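The Empty Bin

11 Jan 2018
By the Home Desk

Every January the stores fill up with plastic bins, and every January I buy one. I'm not proud of it. The Hesmont housewares outlet had 925 square feet of them this year, stacked by color and nested so tightly that it takes two adults and a certain amount of language to get one loose. I came home with a large gray one and no idea what it was for.

The bin arrives before the problem. A sensible person looks at a heap of scarves, measures it, and goes out for something to put it in. I buy the container and then walk through the house with it, like a man serving papers, until I find some objects that can't get away.

By October I had 12 of them. One held batteries, some of which worked. One held the lids of other bins. One, in the hall closet, was marked "Kakum" in my own handwriting, and I still can't tell you what I meant. It contained a bicycle pump and a tablecloth.

So I set myself a rule, borrowed from a pamphlet put out by Ronavley, a small tidying outfit that runs evening classes above a shoe repair shop. Their advice is to empty a bin completely, wipe it out, and leave it empty on a table overnight. You don't refill it until you've missed something that used to be in it. I took 119 items out of the first three bins and missed two: the tape measure and the good scissors. The pump has not been mourned.

Color matters more than the experts admit. Clear bins are supposed to be the grown-up choice, but all they do is let you look at the mess from the couch. Gray ones vanish into the basement. Pink is the color to get, if you can live with it. You won't lose it, and you won't stack six of them without asking yourself some questions. Handles are worth paying for too, one at each end, and so is a wide rim.
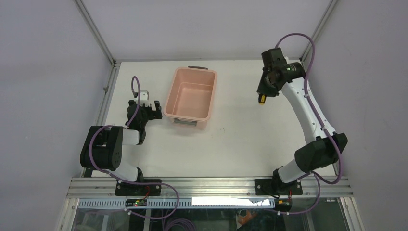
Denise's view, passed along over the phone, was that an empty bin never lasts a night in a house with children, and that mine would have mail in it by breakfast. She was off by a few hours. It was a glove, and it was mine.

The gloves now have the bin to themselves. It sits by the back door, far too big for the job, and I've gone back to the Ďurica catalog to see whether they make a smaller one.

Comments

maplestreet4: Lids of other bins!! I have that same bin. None of the lids fit anything I own.

R. in the basement: Disagree on clear ones. I like to see what I'm avoiding.

tansy_b: Tried the overnight thing. The cat moved in and now it's her bin. Will need to buy another.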